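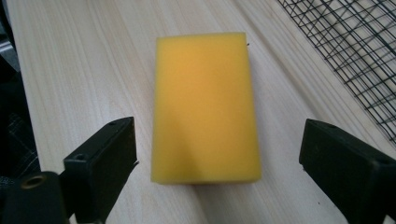 Figure 6. Yellow foam sponge on a light wood tabletop.

6 Cleaning the tabletop

This section covers routine cleaning of Sodeo tables with a light wood top and a matte finish. For tops with a gloss finish, see Section 7. For stains that remain after routine cleaning, see 6.4.

6.1 What you need

Foam sponge, plain, without a scouring layer
Bowl or bucket, 2 liters or larger
Farkar neutral soap concentrate
Two dry cotton cloths
Soft hand brush

Do not use steel wool, melamine pads, or sponges with a green or brown abrasive side. These polish the matte finish and leave shiny patches that cannot be removed by cleaning.

6.2 Preparing the sponge

1. Rinse a new sponge under running water until the water runs clear.
2. Squeeze the sponge flat between both hands. Do not twist it. Twisting tears the foam at the corners.
3. Check both large faces for trapped grit. Rinse again if you feel anything hard.
4. Mix 6 ml of soap concentrate into 1 liter of lukewarm water.
5. Dip the sponge, then squeeze it until it no longer drips.

NOTE: Foam sponges shipped in the Jesusitz care kit are compressed for packing and reach full thickness after the first rinse.

6.3 Routine cleaning

1. Clear the part of the tabletop to be cleaned.
2. Brush off crumbs and loose particles. Small dark specks are easy to miss against the grain; look across the surface at a low angle toward a window or lamp.
3. Lay the sponge flat. Use the large face, not the edge.
4. Wipe in the direction of the grain with light, even pressure. Overlap each pass by half the width of the sponge.
5. Rinse and squeeze the sponge after every second pass.
6. Wipe once more with clean water and a well-squeezed sponge.
7. Dry the surface at once with a cotton cloth, again along the grain.
8. Go over the surface with the second cloth. Pay attention to the joint between the top and the edge strip, where water collects.

CAUTION: Do not leave a damp sponge lying on the tabletop. Standing moisture raises the grain and can leave a pale outline. Put the sponge in the bowl between passes.

CAUTION: Never wipe dry grit with the sponge. Particles held in the foam scratch the finish.

6.4 Spots that remain

1. Let the surface dry fully.
2. Apply one drop of undiluted concentrate to a damp corner of the sponge.
3. Dab the spot. Do not rub in circles.
4. Wait one minute, then repeat steps 6 to 8 of 6.3.

If the spot is still visible after two attempts, stop. Ink, hair dye, and rust usually need the Stöcker refinishing set, part 340, which is sold separately. Test it on the underside of the top before use.

6.5 Sponge care and replacement

Rinse the sponge in clean water after each use, squeeze it flat, and stand it on its narrow side to dry. Keep it out of direct sun.

Replace the sponge when the corners crumble, when it no longer springs back, or when it keeps an odor after rinsing. Replacement sponges are listed in the parts table under item 92 (single) and item 200 (box).

Continue with Section 7 for gloss tops, or Section 8 for legs and hardware.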